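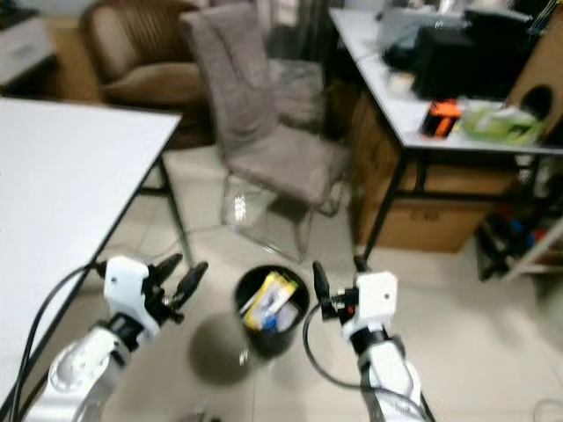

Berkay Avcı said the bin was too small for the job and always had been. Two litres more and the lids would fit flat.

The tenancy at Skesside ended at noon on Wednesday. The agreement, clause 15, required all floors clear and all waste removed. It did not define waste. Berkay held that a box became waste when its contents were taken out. I held that it became waste when the guarantee ran out, and the guarantee on the Grumier kettle had until February.

- Then keep the receipt, he said.

The receipt was in the box.

We went on with the tiles. The method was to work from the window to the door, one row at a time, and to move each chair once only. The armchair was the exception. It had been moved in October, when the radiator leaked, and had never gone back to its marks. The deposit was 645 pounds. The inventory listed the armchair as brown, leather, good, and gave its place as facing the window. It did not say which window.

At twenty past ten Berkay carried the bin down to the yard. He was gone a long time for one flight of stairs. When he came back the bin was empty and he had the receipt in his shirt pocket, folded in four. He put it on the desk and started on the next row.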